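Gripper fingers don't close evenly after cleaning, one side lags

Posted by Noémie Fortin

Hi all, I look after a handheld parallel gripper at home, the kind with two linkages and a soft pad on each finger. I took the arms off in May to clean the pivots (there was lint packed in everywhere) and put it all back the same evening. Now the left finger gets to the middle late, and on thin fabric it pushes the cloth sideways before the right one catches it. The pins feel snug and nothing is bent as far as I can tell. It ran fine for 3,000 grasps before this, so I'm pretty sure it's something I did. Where would you start?

Ravinder MacLeod

Sounds like you tightened one pivot more than its partner. I did the exact same thing on ours at Fornora and spent a whole afternoon blaming the motor. Back every pivot off until the arm swings under its own weight, then bring them up a little at a time, going back and forth between left and right. Move the fingers by hand with the power off while you do it. If one side drags, stop there and look at that pin before you touch anything else.

Also check that you didn't swap the washers. Ours came with 2 thicknesses and they look identical until you put them next to each other - ask me how I know!

Réjean Perron

mine did this, new pads fixed it. might be the same for you

Anselmo Zapata

I'd go with Ravinder on the pivots, but don't forget to set the zero again once it moves freely. Taking the arms off can put them back one tooth over on the gear, and then no amount of fiddling with pins will help. Open the gripper all the way and measure from each pad to the center line of the body. If the two distances don't match, pull the late side, shift it one tooth, and measure again. Then run the open and close cycle 90 times with nothing between the fingers and go over the screws once more, as they do settle.

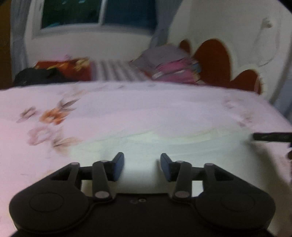 Should I oil the pivot pins while I have it apart?

Go easy, and use a dry lubricant if you can get one. Wet oil grabs lint off bedding and clothes and you'll be cleaning it all out again in a few weeks. A tiny bit on each pin, work the arm back and forth, then wipe off whatever squeezes out. Keep it well away from the finger pads, they lose their grip if it gets on them.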